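Ikis adds Amissah pressure transmitters to its process instrument line

Astadero, 13 October 2018

Ikis has added a new series of pressure transmitters to its range of instruments for machine builders and process plants. The Amissah series measures gauge and absolute pressure in liquids and gases and comes in 4 housing sizes, with more than 19 process connections available from the start.

The transmitters use a ceramic measuring cell behind a stainless steel front. Customers can order them with an analog current output or with IO-Link. Both versions share the same round connector, so a plant can switch from one to the other without pulling new cable. Zero point and span can be set at the device with two buttons or over the network.

Housing size 2 is meant for tight spots such as valve blocks and small hydraulic units. The larger sizes have a display that can be turned after mounting and read from the side. Every unit is supplied with a calibration sheet, and the serial number is lasered on the body as well as printed on the label.

Amissah replaces the older Drurnora series. Drurnora transmitters will stay on the price list until the end of November, and spare parts and repairs will be offered for three years after that. The thread and mounting length of the standard models have not changed. Users who stored parameter sets for Drurnora can load them into the new devices with the current version of the Ikis setup software.
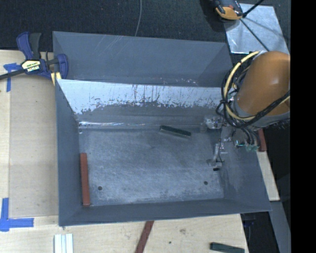

Orders are being taken now through the sales office in Astadero and through all regional distributors. Standard versions ship from stock. Models with special threads, oil-free cleaning or extended cable are built to order, and delivery times are given with the quote.

Data sheets, drawings and the device description files can be downloaded from the product section of the Ikis website. Test units are available on request for machine builders planning a series.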